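The Wet Table Problem
Features / Automation / 1 Mar 2025

Getting an arm to wipe a table took an afternoon. Getting it to know where to wipe, that's the rest of the year so far.

Notes from a visit to Jarnska, a small software outfit on the second floor at Turkwood. Coffee first. Then code. They make a planner called Grinis and a perception stack called Temba, and both of them are stuck, right now, on water.
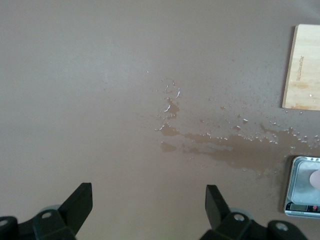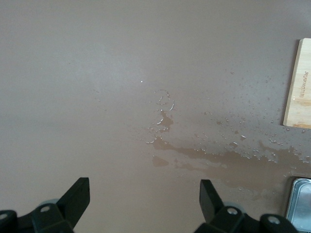
Water on a brownish tabletop, a pale wooden board at the right, both fingers open.

Why water is awful

A block is easy. Has edges, has a height, stays put. A spill has none of that. It's a darker bit of table in one spot and a row of white sparkles in the next, and to the first version of Temba those were two different things. Sometimes three. The old model put a nice mask over the dark patch and threw the beads out as sensor noise. So the planner wiped the patch and called it done, with droplets still sitting all over the place.

Depth is no help. Puddle that thin, the depth map says flat. Or it says hole, when a highlight hits the sensor wrong. One engineer keeps a folder of those. It is a large folder.

So the team went back to plain color images from the wrist, and wrote a labeling tool in a week. Ugly thing, gray buttons, crashes if you resize it. The training set stands at 3,226 labeled frames. Of those, 2,589 have loose droplets in them, and droplets are the slow part. You can't outline every bead, you'd go mad. They tried. Now the labeler paints a rough zone and picks one of three tags: pooled, beaded, soaked. That last one was added for wood, where water goes into the grain and no amount of wiping changes the color much. Without it the arm kept going back to the same stain.

Rings

A ring-shaped mark is its own headache. Broken outline, bare table in the middle. Does the planner cover the middle? Grinis says yes now. It used to trace the ring, a lovely slow circle, and everybody in the room would stop to watch, and it pushed water outward the whole way round. Now it fills any loop smaller than the cloth and goes straight across. Boring. Works better.

Planning a stroke

What Grinis gets is a map of wetness over the table, a number per cell. What it gives back is a list of strokes. Up to 60 for a bad spill, though it will happily cut that down if you let it think longer. Each stroke has a start, an end, a pressure and a cost, and the cost is where all the arguing happens.

Pushing water toward an edge, expensive. Pushing it toward anything metal or anything with a display, very expensive. Crossing dry table with a wet cloth, cheap but not free. There are 13 of these terms and the weights live in a text file that two people are allowed to edit. I was shown the file. Half of it is comments, and one of the comments just says "dont".

Order matters more than I expected. Start in the middle of a puddle and you've made a bigger puddle. So strokes begin on the dry side and work in, scattered droplets first, pool last. The scattered ones cost the most travel, and an early release skipped them to save time. Customers noticed in a day.

Looking again

The biggest change this winter was small in code terms. Look, wipe, look again. Grinis used to plan once and run the whole list. Now it stops every few strokes, backs the wrist off, takes a new frame and replans from what's left. Slower on paper. In practise it finishes sooner on the messy spills, the team says, as it quits wiping places that are already clean.

The trouble is the view. A wrist camera sees its own fingers along the bottom of every frame, so there's a strip of table it can't vouch for. Temba masks the fingers out and marks whatever is behind them as unknown. Not dry. Unknown. That one distinction fixed more bugs than the new network did, and it's maybe forty lines.

Things that get cut off at the border of the view go in as unknown too. The planner will ask for another look from a shifted pose before it puts a stroke near them.

What's next

Other liquids, but not yet. Milk is on the whiteboard with a question mark. Oil has two. Before that comes a replay tool, so a failed run can be stepped through frame by frame with the wetness map on top, and somebody can see which part got it wrong, the eyes or the plan. At the moment that's done by opening two windows and sqinting.

A beta of the replay tool is due to go out to existing users later in March. The labeling tool will stay in house until it can survive being resized.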